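Section 3. Bringing the Car Out of Storage

Before you begin

If you have followed Section 2 and tucked the car away properly for the winter, the good news is that most of the hard work is already behind you. A car that went to bed with clean oil, a full tank and its tyres pumped up will usually wake in a decent mood. If it has simply stood in a garage since whenever it last ran (and we have all owned one of those), you can still use this section, but please read the notes for long lay-ups as you come to them.

Set aside a whole morning. You can do the job in less, but classic cars have a way of finding out when you are in a hurry. This guide was written around the Voken straight-six and the Clivgate four-speed gearbox, as fitted to the Hanow saloon and coupé, and any figures given are for those cars. The steps will suit most older cars with a carburettor and a distributor, but take your pressures, gaps and fluid grades from your own handbook.

You will need:

A fully charged 12-volt battery
A tyre gauge and a pump you trust
Engine oil and a new filter
Brake fluid from a sealed bottle
Coolant, ready mixed
A plug spanner and a set of feeler gauges
A torch, a funnel and a drain tray
Plenty of rags, more than you think
A notebook and a pencil

CAUTION: Work with the garage door fully open. You will be running the engine on a rich mixture for a good while, and exhaust fumes gather much faster than people expect.

3.1 A walk round with the torch

1. Take off the cover and fold it outside, so the dust stays outside too.

2. Look at the floor under the car before you move it an inch. Note where any drips have landed and what colour they are. Green or blue is most likely coolant, brown or black is oil, and anything clear and slippery near a wheel is brake fluid until you have proved otherwise. Write it down. You will be grateful for that note later on, when the car has moved and you can't remember whether the puddle was under the sump or the bellhousing.

3. Check for nests. Mice are very fond of air cleaners, heater boxes and the gap above the fuel tank. Lift the lid of the air cleaner, shine your torch up the heater intake, and feel carefully along the wiring behind the dashboard for chewed insulation.

4. Remove the rag from the exhaust tailpipe, if you put one there in the autumn. Tick this one off in your notebook.

5. Squeeze every rubber hose you can reach. A good hose gives a little and springs back. If it crackles, or feels as soft as a ripe pear, change it now.

NOTE: On the Hanow coupé the lower heater hose hides behind the starter motor and is a perfect nuisance to get at. Go in from underneath, with the car on axle stands, and leave yourself time for a cup of tea afterwards.

3.2 Fluids

1. Pull the dipstick and wipe it on a clean rag. If the oil was changed before storage and still looks honey-coloured, it may stay. If it is black, or you don't know how old it is, drain it and fit the new filter.

2. If the oil looks milky, stop. Water has got in from somewhere, and you should not turn the engine until you know where. A little pale froth under the filler cap alone is usually condensation and nothing to lose sleep over.

3. Top up the radiator to just under the neck, and squeeze the top hose a few times to burp out the air. Then top it up again.

4. Check the brake and clutch reservoirs. Wipe the caps before you undo them, so that no grit falls in.

5. Press the brake pedal firmly and hold it for a slow count of 60. It should stay exactly where you put it. If it sinks, you have a leak or a tired master cylinder, and the car must not go on the road until that has been put right.

CAUTION: Brake fluid takes off paint. Lay rags over the wings before you go near the reservoir, and rinse any splash straight away with lots of water.

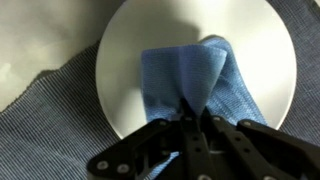
6. Check the gearbox and back axle levels at their filler plugs. The oil should come just to the lip of the hole. The Clivgate gearbox takes the same grade of oil as the engine, while the axle needs proper hypoid oil, and the two should never be swapped.

NOTE: Always undo the filler plug before the drain plug. Should the filler be seized, you will still have a car with oil in it, and you can think about the problem at leisure.

3.3 Fuel

Petrol goes stale, and modern petrol goes stale sooner than the old sort did. If the tank was filled and dosed with stabiliser, it will normally see you through one winter. Past that point we would drain it.

1. Open the filler cap and have a sniff from a polite distance. Fresh petrol smells sharp. Old petrol smells rather like varnish, and once you have met it you won't forget it.

2. If the petrol is stale, drain the tank into proper fuel cans and take them to your local tip, having rung first to ask whether they accept it.

3. Fit a new in-line filter, with the arrow pointing towards the carburettor.

4. Remove the float chamber lid and wipe out any sediment. Take care with the gasket, which will probably have stuck to one side and would like to tear.

5. Work the hand primer on the fuel pump until you feel it go slack, which tells you the float chamber is full. Then look along the whole length of the fuel line for weeps.

CAUTION: No smoking, no inspection lamps with hot bulbs, and the battery must still be disconnected while you do this. Keep a fire extinguisher within arm's reach and check that its gauge is in the green.

3.4 Turning the engine by hand

Please don't skip this part, however keen you are to hear it run. Rings can stick lightly to the bores over a damp winter, and a starter motor has no feeling for such things.

1. Remove all the spark plugs and lay them out in order on the bench. Their colour will tell you a good deal about each cylinder.

2. Put a teaspoon of engine oil down each plug hole. After a long lay-up, leave it overnight to creep down past the rings.

3. With the gearbox in neutral and the handbrake on, put a socket on the crankshaft pulley nut and turn the engine gently in its normal direction of rotation. Give it 2 full turns.

4. If it turns smoothly, carry on. If it stops dead, don't lean on the bar. Add a little more oil, go indoors, and try again tomorrow.

5. Clean and gap the plugs, but leave them out for now.

Teguh Pasaribu, who has looked after more of these engines than the rest of us put together, likes to slip the distributor cap off at this stage and give the points a wipe with a strip of clean card. It takes a minute, and we have added it to our own routine.

3.5 First start

1. Connect the battery, making sure you have the polarity right. Early Hanow saloons left the factory positive earth and many have since been changed over, so look for a label under the bonnet and believe your meter over the label.

2. With the plugs still out, spin the engine on the starter in short bursts until the oil pressure gauge lifts off its stop. Ten seconds on and a good rest between is kind to the motor.

3. Refit the plugs by hand until they seat, then nip them up with the spanner. Put the leads back in the right order.

4. Pull out the choke, leave the throttle alone, and turn the key.

5. As soon as the engine catches, look at the oil pressure. If there is none after a few seconds, switch off and find out why.

6. Let it run at a fast idle. There will be some blue smoke from the oil you put in the bores, and it should clear before long. Push the choke home a little at a time as the engine warms.

7. Stay with the car. Watch the temperature gauge, listen for anything new, and keep peering underneath for drips.

NOTE: A tappet or two may chatter for the first few minutes. Give them a chance to settle before you reach for the feeler gauges. A deep, regular knock from low down is another matter, and calls for switching off at once.

3.6 Wheels, tyres and the first drive

1. Blow the tyres up to the handbook pressures. If you raised them for storage, remember to let them down again.

2. Inspect the sidewalls, inner faces included, for cracks and bulges. Plenty of tread means very little on an elderly tyre.

3. Check the wheel nuts with a torque wrench.

4. Test every light, the horn and the wipers. Wet the screen first or you will scratch it.

5. Release the handbrake and roll the car forward a yard. If the rear shoes have stuck to the drums, rocking the car in gear by hand will often free them with a bang that makes everyone jump.

6. Try the brakes at walking pace on the drive, then again at the gate.

7. Make your first run a short one, on quiet roads, with a telephone in your pocket. Expect the car to thump along a bit on flat-spotted tyres for the first 3 miles. If the thumping is still there when you get home, have the tyres looked at.

8. Let it cool completely, then check the oil and coolant once more.

Write the mileage in your notebook alongside what you did. Our own workshop saloon had covered 3,613 miles since its rebuild when we last brought it out, and being able to look back at each spring's notes has saved us a great deal of head-scratching. The Chin accessory clock, for those of you lucky enough to have one, will need winding and setting by hand, and it will lose time until the cabin has warmed through.

If the car pulls to one side under braking, go to Section 5. For rough running once warm, see Section 6, beginning with the ignition checks.

Section last revised April 19, 2023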